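Skernlow Replacement Base Panel, Dark Gray
Sold by Tovar Parts
Item 685
In stock

Overview

We were not in a hurry to carry this one. Replacement panels have a poor record with us. They arrive a hair too wide, the screw recesses don't line up, and the customer sends them back with a note we can't argue with. Esum, who mold this panel for Skernlow, told us theirs would be different, which is what the last two suppliers said as well. We took a small batch in February, fitted a few ourselves, and have kept it on the list since. Read the notes on fit before you order, especially if your unit is an older one.

The item is the molded plastic base panel for the Skernlow floor cabinet, the part that faces down when the cabinet is standing and that you see when you lay it on its back. It comes in dark gray and no other color. The surface is matte. Esum calls the finish "scuff-free" on their own sheet, and we have left that word off ours. It marks like any other matte plastic if you drag it over concrete. Put it down on carpet or a folded towel while you work.

What you get

One base panel
One connector, already seated in the panel
One bag of screws for the top corners
A folded instruction sheet

You do not get a screwdriver, the cabinet-side cable or the foam strip that runs behind the panel on some cabinets. The instruction sheet shows the foam strip in its first drawing, and people write to us thinking it fell out of the box. It was never in the box. If your old strip is in one piece, peel it off slowly and use it again.

Fit

Skernlow changed the cabinet shell once without changing the name of the product, so the name on the front tells you very little. Turn the cabinet over and look at the label on the back edge. If the code starts with 42, the panel fits. If it starts with 19, it does not, whatever you may have read on other parts sites. The upper corners on the 19 shell are square, and the rounded corners on this panel leave a gap you can get a fingertip into. We have seen it suggested that you can fill that gap with tape. You can, and then dust gets behind it.

There is a third version of the shell that we have never had in the shop. If your label starts with anything else, send us a picture of it before ordering. We would sooner lose the sale than pay the postage twice.

The screws and the connector

Each top corner has a round screw set in a shallow recess. Both have to come out before the panel will lift. A raised channel runs down the middle between them and gets wider toward the top edge, and the connector sits in a rectangular opening below the channel.

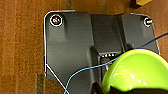
Base panel face up on carpet, with the top corner screws circled in white.

Take the screws out a little at a time, going from one to the other. The plastic around the recess is thinner than we would like, and taking one screw all the way out while the other is still tight puts a twist on the panel. We cracked one this way in the shop. It was partly our fault and partly, we think, the molding.

The connector has a row of white pins. Look at them before you plug anything in. If one is bent, stop there and write to us, as straightening them with pliers ends the warranty and usually ends the pin too. The cable should go on with light finger pressure. If it takes more than that, you have it the wrong way around.

Things the maker says that we would take with salt

"Fits in minutes." The first one took us most of a lunch break. The second was quicker.

"Stronger than the original." We have no way to test this and neither do you. It feels the same in the hand.

"Quiet." It's a plastic panel. A loose one will buzz against the shell, and a tight one won't. Niltora makes a similar panel that gets advertised the same way, and it buzzes when it's loose too.

"Tool-free design." See the screws.

Compared with the Niltora panel

The Niltora costs less and looks close enough from a few steps away. We stocked it for a while. The ridges on the center channel were rough on the ones we had, and the opening for the connector was tight enough that we ended up filing a couple of them. Maybe they have fixed that. If you are handy and don't mind a file, it could save you a few dollars. We don't sell it now, so you can decide how much weight to give our opinion.

Care

Wipe with a damp cloth. Skip the solvent cleaners, which leave cloudy patches on the gray. Grit collects where the ridges of the channel meet the flat part of the panel, and an old toothbrush gets it out. Keep water away from the connector opening.

Returns

Unused panels can come back within 19 days in the original box. We check the screw recesses on every return, and it's easy to tell when a screw has been driven into one. A panel that has been fitted and taken off again counts as used, even if it was only on for an afternoon. If the code on your cabinet starts with 42 and the panel still doesn't fit, tell us what is wrong with it and we'll pay the return postage.

Ordering

Single panels ship flat in a box. Repair shops can ask for a price on larger lots, but don't expect much of a discount below 200 pieces, because Esum doesn't give us one either. We do not hold panels without payment.

Cabinet-side cable: sold separately, item listed under Skernlow cables
Foam strip: not currently available
Screws only: available, same bag as supplied with the panel

Page last checked July 8, 2024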